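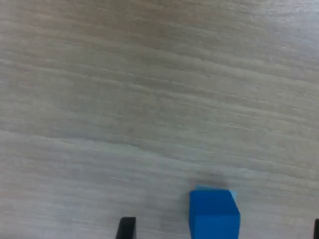
savvas_g: I'd put the speed limit in writing before anything else. We wrote ours after the fact and spent all of October arguing over what everybody thought it was.

melina.spanos: OK but which number? I'm drafting the house rules for our tabletop arm and I've got 20 percent speed for anyone new, 70 once they're signed off. The grip check comes first either way – fingers open, stop over the block, look, then close. I'm pretty attached to that pause!

Ketar983: The pause is fine for week one. After that people just click through it. I'd drop it and keep a hard rule about hands off the table while the arm is live.

melina.spanos: Hands off is already rule 1, I'm not choosing between them lol. What I keep going back and forth on is travel between picks, with cups and blocks all sharing the same table.
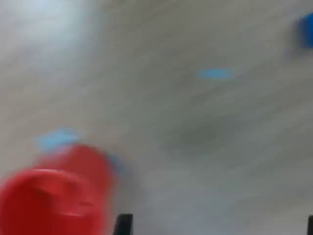
Stelios Zervas: Cap travel separately from the approach, please. One speed number for both is how you end up with a rule everyone ignores.

Ketar983: Disagree, two numbers is two things to forget. Pick the slow one.

melina.spanos: Ugh, I think I'm with Stelios. Going with two caps and a 5 second pause, I'll post the draft tonight.

Contact the moderators | Copyright Rasorska Forums | Back to top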